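Ticket: Breathing pacer drifts out of sync with the voice during guided sessions
Product: Gradden (phone app) with Shezi chest band
Opened by: Aleksandra Stępień
Status: Solved, left open for comments

Hi Grenditance support! I love this app, so please read this as a fan letter with a bug in it. I do the evening breathing course every night before bed, and since the August update the circle on the screen and the voice have stopped agreeing with each other. The voice says "breathe in" and the circle is already shrinking. It's only a little bit off at the start, but by the end of the session I'm breathing out while she's telling me to fill my belly, and I come out of it more wound up than when I lay down (which is sort of the opposite of what I'm paying for).

The session is the long one, 600 seconds, with the slow count. Short ones seem fine, or maybe they just finish before it gets bad.

What I've tried so far:

Closed the app and opened it again. No change.
Restarted the phone. No change.
Deleted the session and downloaded it again over wifi. Seemed better for one night, then right back to drifting.
Turned off the music underneath. No change, but I found out I like it better without the flute, so thanks for that.

Update, same evening, 9 pm

Your auto-reply asked which pace I'm using. It's the custom one, in for 8 and out for 8, no hold. I also have the band set to "follow my breath," which I switched on ages ago and forgot about. Is that supposed to move the circle? I always figured it only made the little chart you get afterward.

I had my mat flat on the floor and the phone by my head, same as always. The band was snug, battery was full, and it showed as connected the whole way through.

Update, Saturday

Okay, I did some proper testing today, two sessions back to back with a cup of tea in between.

First one with the band on: the drift started a few minutes in and kept growing. Second one with the band off and in its case in the other room: perfect! Voice and circle together right to the closing bell. So it's the band, or the app listening to the band. I breathe slower than the voice once I relax (I think most people do?) and my guess is that the circle is waiting for me while the voice just marches on.

I went looking for "follow my breath" in the settings to turn it off and it's not there anymore. It used to be under Session. I checked Account, Sound, Reminders and that page with the sleep quiz. Nothing.

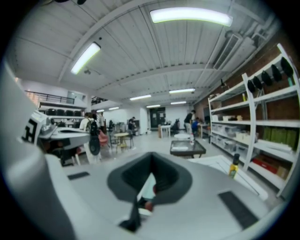

Update, later on Saturday

Found it! It's moved to the band's own page. You tap the band's name, scroll past the strap sizing stuff, and it's under Drindbridge, which is the name of the feature that connects the two, I guess. I must have scrolled by that word a dozen times thinking it was a place. Could you please call it something with "breath" in it?

With Drindbridge switched to "record only" I get my chart at the end and the circle stays with the voice. I've run the long session again and it was lovely, I nearly fell asleep on the mat.

A couple of leftover things while I have your attention:

The setting flipped back to "follow" once, right after I took the band off and put it on again. I switched it back and it has stayed put, but I'll keep an eye on it.

The chart from the second test session is blank, and that's fine, the band was in its case. But it still counted toward my streak as "no breaths detected," and that gave me a bit of a turn when I read it.

If someone else writes in with the same thing, tell them to try a session without the band first. It would have saved me a week of lying there arguing with a circle.

I'm happy to send the app log if you want it. I couldn't work out how to attach it from my phone, the button is grayed out, but I can do it from the laptop tomorrow after my morning stretch.

Aleksandra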